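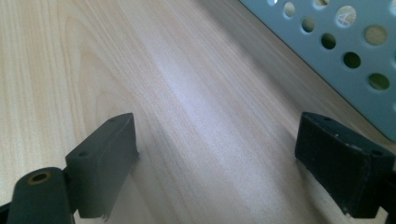

Fingers are the cheapest part of a gripper and the part that decides how your afternoon goes. I learned this the slow way at Coltbridge, a small robotics shop on the second floor of an old bakery, where Cristian Ticona and Ro-un Ji let me spend a week in September picking things up and putting them down again. They were choosing between two hand-held grippers, the Flosten and the Duvix, and they wanted somebody with untrained hands in the mix. The fingers on a hand-held gripper take a beating! Look at the pads on a pair that has seen some use: the left one frayed along its lower edge, with a fleck of torn material hanging just over the wood, the right one scuffed and dusty on its sloped top. Ticona loves wear like that. He reads it the way a mechanic reads a tire.

The idea behind both tools is simple enough. You hold the gripper in your fist, squeeze a trigger, and a camera riding on top records what the fingers see and do. Later the same fingers go on a robot arm, and the arm tries to do what you did. Every choice about the hand piece, from the shape of the pads to the angle of the lens, follows you onto the arm. Get the pads wrong and you have taught the robot to work around a problem.

We started with the Flosten, which is the lighter of the two at 363 grams. I liked it right away. The trigger is soft, the jaws open wide, and after ten minutes I forgot I was holding it (my wrist remembered the next morning). The pads are flat and blunt, good for boxes, bottles, sponges, anything with two sides you can squeeze. Coins and playing cards are another story. I chased one card the length of the bench before Ji showed me the trick, sliding it to the edge of the table and pinching it there.

"Is that cheating?" I asked.

"The arm can learn it too," she said. "So no."

The Duvix costs more and feels like it. The linkage has almost no play, and the fingers come together so squarely that I picked up a sewing needle on my third try and let out a yell that brought people in from the hallway. But the trigger is stiff. By the end of my first long session, 62 grasps in a row with short breaks, my hand was cooked and my last dozen were sloppy. Ji pulled up the recordings and you could see it, the jaws starting to close late and the approach getting lazy.

Then there is the camera question, which took up most of our lunches. The Duvix lens sits low and sees the tips of the fingers beautifully, and not much else. The Flosten looks from higher up, so you get the far side of the table for free. Ticona prefers the close view. Ji wants the wide one, and she had a test for it, a run of 248 pick-and-place trials with the target set off to one side. With the wide view, people turned straight toward it. With the close view they wandered first, me worst of all.

Pads wear out on both. Coltbridge prints its own in a material Ji calls Quispe, after the supplier who first sold it to them, and she swaps a set at 2,000 grasps whether it looks tired or not. Ticona would run them longer. He likes to know how a worn pad behaves, and he keeps the old ones in a drawer, labeled in pencil.

When I left they still hadn't picked a winner. Ji was filing down a Flosten pad to give it a thinner tip, and Ticona had a Duvix in pieces, trying a softer spring in the trigger. I've asked them to call me when both are ready. I'd like another go at that playing card.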